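Robot Club handout 2: picking and sorting

Hello again! I've typed this up from my scribbles after Gemma Tindall asked for something to take home, so forgive the gaps. We're carrying on with the toy food this time, moving it between the basket and the green plate. Work in pairs, one on the arm and one on the stop button, and swap after 7 tries. Keep the speed at 70 or below (Declan, I mean you).

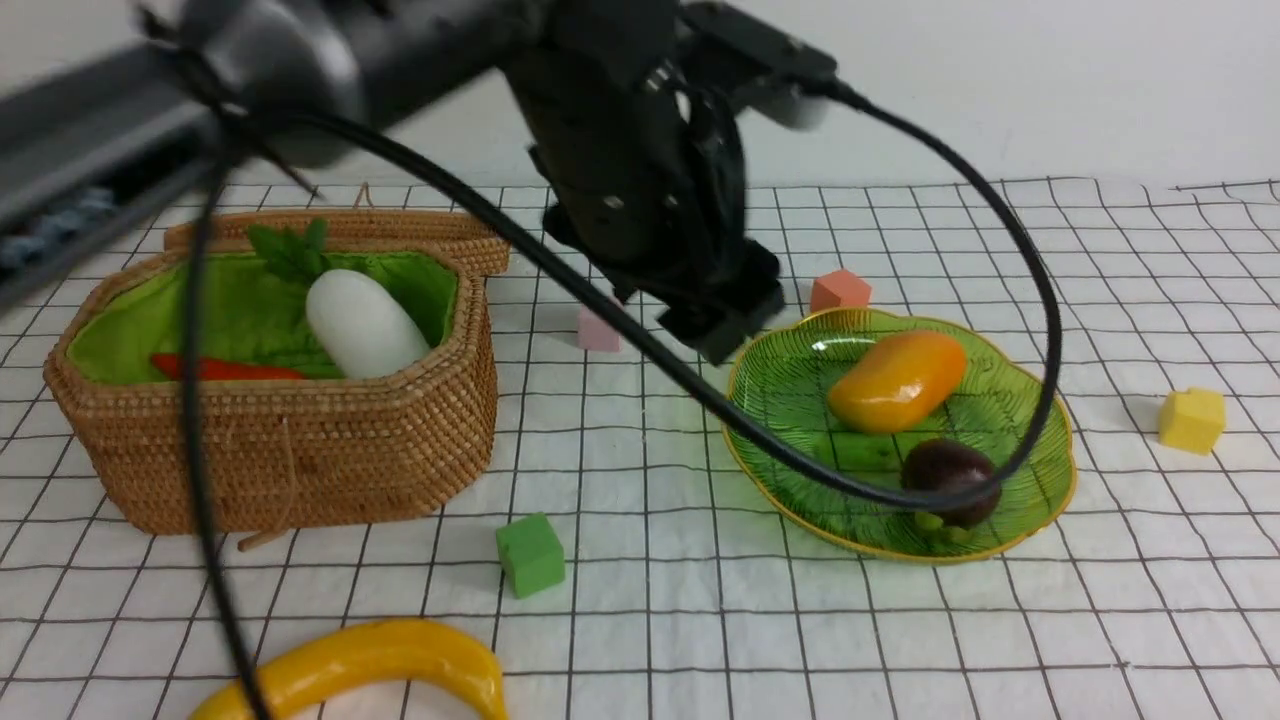
Do we have to write our own code for the August challenge? You can start from the Catterall script on the club page, but the grip routine has to be your own work.

For next time, please read the two pages on joint limits and jot down where your gripper stopped on each try, even the daft ones. I'd much rather see a messy table than a tidy guess! Logbooks go to Philomena Alhassan before you leave.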